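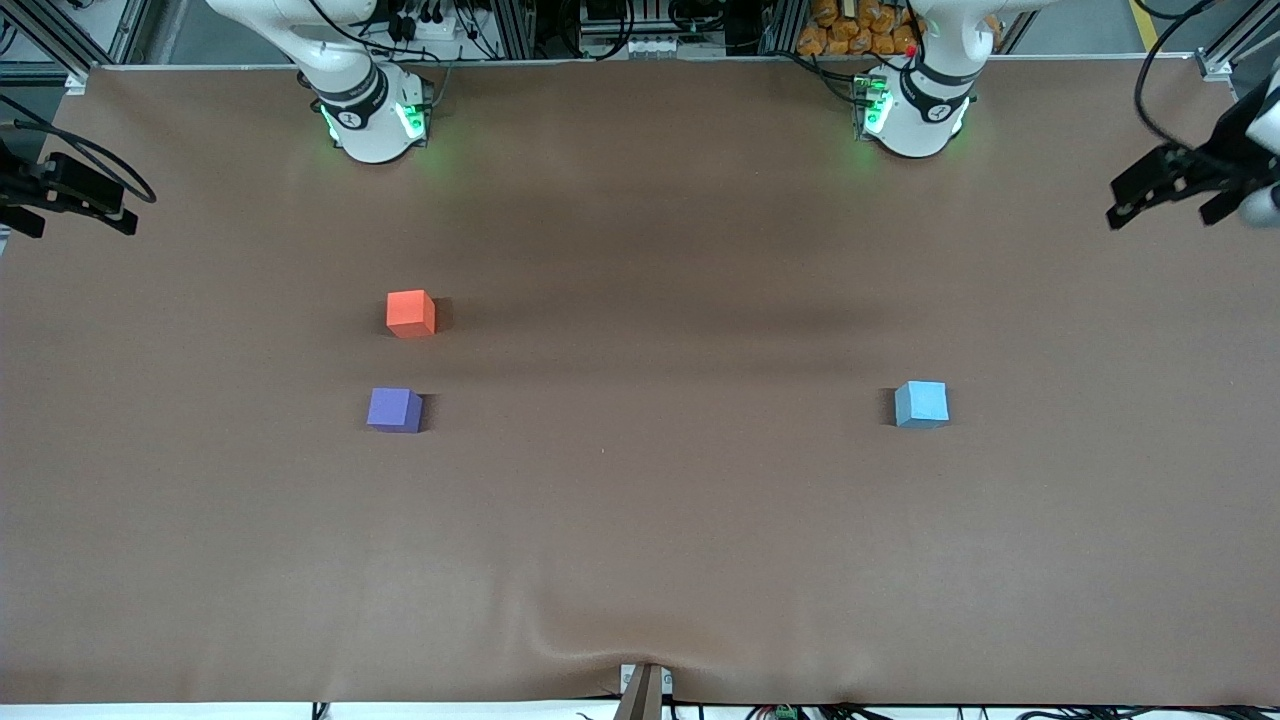 Practice bench, two arms, three foam cubes. Brutport, August 2022.

1/ A few people asked what it's like on our packing floor now the arms are coming in. I'm a line lead at Ersoy, been here 7 years. Short thread, only my own view.

2/ We pack spare parts for kitchen appliances. Small orders, lots of different bits. 286 orders on a slow shift, more before a holiday. Until March every one was picked and boxed by hand.

3/ The arms start on foam cubes before they get near a real part. Orange-red, purple, light blue. Pick up, move, put down, again. It looks like nothing much, and it takes a long time to get right.

4/ Kulsoom Jatoi was on boxing for years and now spends half her week on the practice bench. She sets the cubes out, starts a run and writes down what went wrong. Her sheet had 1243 lines on it last time I looked.

5/ Sorry, 1240. She has corrected me.

6/ What has changed for her: less lifting, more sitting, a lot more writing. Her shoulder is better. She misses the talk on the line. The bench is at the other end of the building.

7/ Pay was the first thing everyone asked about. Bench work came in at the same grade as boxing. Güven Karaca, our rep, argued it should be one grade up as it needs training. That was agreed in the end, but only after people had been doing it for weeks at the old rate. The back pay is still being sorted.

8/ No one has lost a job so far. Two people left and weren't replaced – that counts as well, and I'd like managers to say so when they give us the "no job losses" line.

9/ The night shift has the most to worry about. The plan is for the arms to do the simple repeat orders overnight, with one person watching. Sevim Oral has done nights by choice for years because of her kids. She has been offered days. She doesn't want days.

10/ Things the arms are meant to take over: filling trays, the small bags, anything flat and boring. Things staying with us: glass, odd shapes, returns, and every order with a handwritten note on it.

11/ I don't mind the arms. The small bags wreck your thumbs and I won't miss them. I do mind finding things out from a notice by the clocking-in machine.

12/ There's a meeting about the night rota next week. If you work at Ersoy and can't make it, send your questions to Güven and he'll read them out. Names left off if you ask.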